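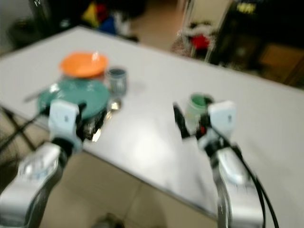

Plates, a cup and a spoon on a white table.

Online fraud awareness project, Pramholm
Progress report to the funder, second period

Summary

The project is running to budget and a month behind plan. We have delivered 14 sessions on phishing, fake shops and account theft, and the reporting line is open. Whether any of this has reduced the number of people in Pramholm who lose money online is a question we can't answer yet, and I would ask you to be wary of anyone who claims to answer it on our behalf, including our own earlier newsletter.

Sessions

All 14 sessions planned for the period took place, although three were moved to later dates. Total attendance was 108. The application promised more, and I think the application was optimistic. Most of those who came were already careful: they knew not to click on a parcel message, they had heard of two-step login, and several corrected our handout on the subject of password managers. The people we said we wanted to reach were mostly not in the room.

The feedback forms are positive. I don't put much weight on them. They were handed out by the person who had just given the talk, and the main question was "Did you find the session useful?", which few people will answer with a no while the speaker is standing there. From the next session the forms will go out by post two weeks later, with one practical question about a suspicious message. We expect fewer replies and lower scores.

The practice phishing exercise

Gallegos, the supplier, sent 3,451 practice messages to staff at the employers who signed up. Their dashboard reports a "resilience improvement" between the first round and the second. We asked how this was worked out and were told it combines opens, clicks and reports using a weighting they would rather not share.

When we asked for the raw counts we found two problems. The second round used an easier message, with a misspelt sender name and a prize nobody would expect from their payroll office. It also went out in a holiday week, when a good many inboxes were not being read at all, and an unread message goes down as a message not clicked. I have therefore left the improvement figure out of this report. The third round will use messages of matched difficulty and the supplier has agreed, after some back and forth, to list unopened messages separately.

There was one complaint. A member of staff at one employer was named to their manager as having clicked twice. That should not have happened under the terms we signed, and named results have now been switched off for every employer taking part.

Reporting line

The line opened in April. Calls are logged in Irkar, the case system we were asked to use, and then passed on by email, as Irkar doesn't connect to anything the police use. We type each case in twice. Of the cases passed on in this period, 5 have had a reply beyond the automatic one. I make no claim about what happened to the others, because we have not been told.

Callers mostly want their money back, and we can't get it back for them. The best we do is get them on to their bank quickly and help them write down what happened while they still remember it. Two callers had already been rung by a second fraudster offering to recover their losses for a fee. The leaflet now says something about this on the front page, where it used to be on the back.

Skollis

You asked for our view on extending the licence for Skollis, the browser warning tool. It blocks some bad sites. It also blocked the council's parking page for most of a morning and a local florist for longer than that. Users who see false warnings learn to click through them, which leaves them slightly worse off than before. I would not renew for a full year. A three-month extension, with the supplier giving us the list of blocked addresses, would let us judge it properly.

Money

Spending is in line with the budget apart from printing, which is over, and travel, which is under by nearly the same amount. The training room hire has gone up and will go up again. We are not asking for more at this stage.

Next period

Fewer open sessions. More visits to places where people already go, starting with the housing office and the two lunch clubs that have said yes. Third round of practice messages. Postal feedback forms. A decision on Skollis is needed from you before the current licence runs out.

We had planned to publish an "impact story" in the next period. I suggest putting that off until there is some impact we can show.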